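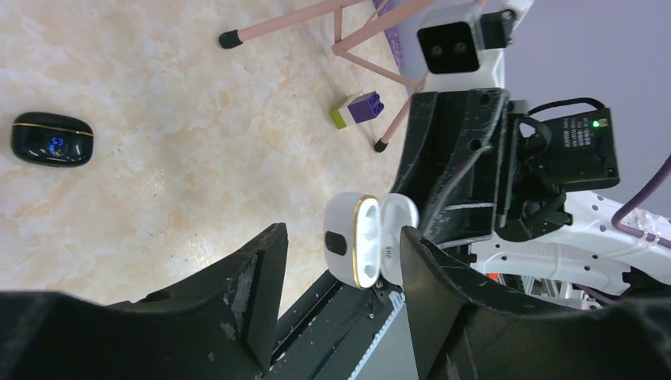

White charging case, lid open, no buds in it. Thin gold trim round the opening.

Small things, big drawer – gallery
16 Feb 2023

Finally got round to the odds and ends drawer at Sulleck. Started in January, ran out of steam, started again. 36 items on the list so far, most of them chargers, cases and bits of cable. More pictures when I've sorted the second box.

Notes on the case, quickly:
Glossy white, gold line round the edge. Small dark oval recess on the side. Grey plate at the hinge with print on it, tiny – bring a magnifying glass.
Goes in the Nesto tray with the other audio stuff, lid shut please. Earbuds get thier own bag, seperate label.

Still to do: the Riihimäki box, spare plugs, batteries. Anything with no partner by the end of the list goes on the swap shelf.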